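Grirkov two-arm bench kit - anyone paid for one yet?
Benchtop & Small Automation > Kits and Reviews

pellgrove
Posted Saturday, 9:14 am

Has anyone here put their own money into the Grirkov pair? Two arms, rail, power supplies and a year of the Nundine software for 609 pounds. The sales page says it will learn a handover or a sorting job "in an afternoon", and I have read enough sales pages to wonder whose afternoon. I want it for small parts: pick up with one arm, pass to the other, drop in a tray. Nothing heavy.

The reviews I can find were all written by people who got theirs free.

tamsin_k
Posted Saturday, 9:52 am

Bought mine in February, full price. The arms are decent. The rail is decent. The software is where your afternoon goes, and then the next few as well.

Passing between arms is the hard bit. One arm on its own picking up a box is fine once you've given it enough practice runs. As soon as the second gripper has to close on something the first is still holding, small errors add up and you get a tug of war or a drop.
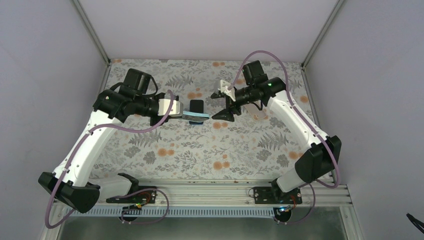

I did 300 practice runs by hand before I trusted it to run while I made a cup of tea. Support told me 50 would do. Draw your own conclusions. Also budget for cable ties, because the leads supplied are long and they will find a joint to wrap round.

oldlathe
Posted Saturday, 10:20 am

609 quid for a toy that drops things. A bowl feeder and a chute would do pellgrove's job and never need a software update.

Shireen Moodley
Posted Saturday, 10:41 am

@oldlathe It would do one job. If the parts change every month you're rebuilding the chute every month. I run the Shezi pair, which costs more, and I've moved it between 6 different jobs without cutting any metal.

That said, I wouldn't defend Grirkov's "in an afternoon" line either. It's cheeky. Shezi say "in a week" and even that is generous.

oldlathe
Posted Saturday, 10:49 am

Six jobs, fine. How many of them are still running without you stood next to it?

Shireen Moodley
Posted Saturday, 11:03 am

Two. Fair question.

pellgrove
Posted Saturday, 11:30 am

That's more use than anything on the product page, thanks. @tamsin_k, what happens when the Nundine year runs out? I can't find a renewal price anywhere.

tamsin_k
Posted Saturday, 11:58 am

I asked them. "To be confirmed." The arms will still move without it but you lose the training side, so whatever you've taught it by then is what you've got. I'm saving copies of everything.

dunnock9
Posted Saturday, 12:15 pm

The Dranent software is free and drives the same motors. I switched after 9 weeks. It's ugly, and the manual is mostly a list of things that don't work yet, but there's no bill coming.

tamsin_k
Posted Saturday, 12:32 pm

Tried it. Lost my calibration twice and went back. Might be better now - I'd want to hear from somebody using both arms at once, which is where it fell over for me.

dunnock9
Posted Saturday, 12:40 pm

Only running the one, so can't help there.

pellgrove
Posted Saturday, 1:07 pm

Right. I'll hold off until they put a renewal price in writing. If anyone is selling a single arm second-hand, send me a message.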